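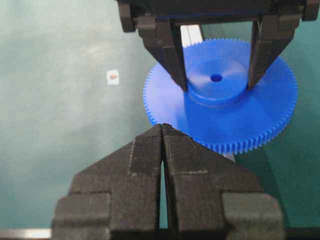

Blue plastic spur gear on a green tabletop

Plonureck Manor Local History Project
Progress report to the Brorico Fund
Sun 5 March

Prepared by Jana Voß, project lead

1. Work since the last report

The manuscript of the book on the manor and its owners is now complete apart from the final chapter and the index. Glória Bastos has finished the chapters on the Zamfir family, who held the estate longest, and on the years when the house was used as a school. Relu Voicu has written the section on the park and the fish ponds. It came in longer than planned and we have agreed with him to move the list of tree plantings to an appendix.

The last chapter deals with the house after it passed to the town. The delay here is with the interviews. Two former teachers at the school were unwell in January and we did not want to press them. Luminița Cârstea has now spoken to one of them and the recording has been typed up. The other has asked to see the questions in writing first, and these have been sent.

2. Archive and photographs

Cataloguing of the estate papers is finished. The catalogue has 3854 entries, which includes the letters, account books, building plans and the loose receipts that were kept in the attic chest. The receipts took much longer than the rest. Many are undated and had to be placed by handwriting or by the name of the tradesman.

Of the photographs lent by local families, 649 have been scanned. Xiaoyan Tang has checked the scans and returned the originals to their owners, except for one album whose owner is away until after Easter. It is being kept in the locked cupboard in the reading room. Captions have been written for all the pictures chosen for the book. Several people in the group portraits are still without names, and we intend to hang copies in the library entrance and ask visitors to write down anyone they recognise.

We have had one disappointment. The correspondence between the second Zamfir owner and his architect, which we mentioned in the application, could not be traced. The regional archive has a folder with the right title but it holds later roof repair bills. Glória has rewritten the building chapter using the plans and the account books, and the result is sound, though there is less in it about why the east wing was left unfinished.

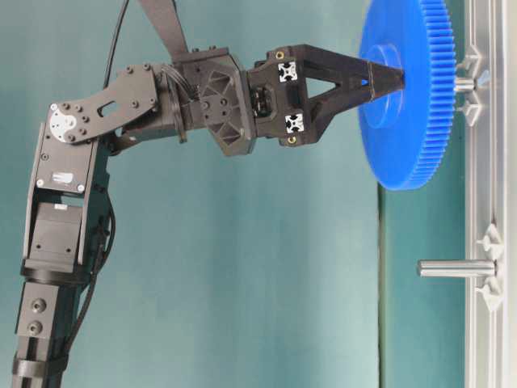

3. Design and printing

Three printers were asked for quotations. We have chosen Fendar, who were not the cheapest but who offered sewn binding within the budget and can print the fold-out plan of the park in-house. The print run stays at 400 copies as agreed. A sample section on the chosen paper has been received. The black and white photographs look well on it, but the two watercolours of the garden front came out too yellow and Fendar will run them again.

The cover has not been settled. The choice is between the engraving of the courtyard and a detail from the painted ceiling in the music room. Please let us know if the Fund has a view, as your logo will go on the back cover and its colour may need to be adjusted.

4. Events

The winter talk in the music room went ahead and was full. Relu spoke about the ponds and there was a long discussion afterwards about where the old sluice had been. The string quartet booked for the same evening played in coats for the second half, as the heating had gone off. It has since been repaired at the town's expense and does not affect our costs.

The book will be introduced at the opening concert of the summer season. The programme is being arranged with the town's culture office. We plan a short reading from the school chapter before the interval, and a small display of plans and photographs on the landing.

5. Budget

Spending is within the agreed total. Scanning cost less than expected and travel cost more, mainly because of the second visit to the regional archive. We ask for your permission to move the money left over under scanning to the translation of the summary. The summary would then appear in German as well as English, which the descendants of the family have asked for.

6. Next steps

The second teacher's interview and the last chapter come first. Xiaoyan will start the index once the page proofs are fixed. Luminița will send you the chapter list and the sample section by post, with the quotations from the printers attached. We would be glad to have your reply on the cover and on the translation before the proofs go back to Fendar.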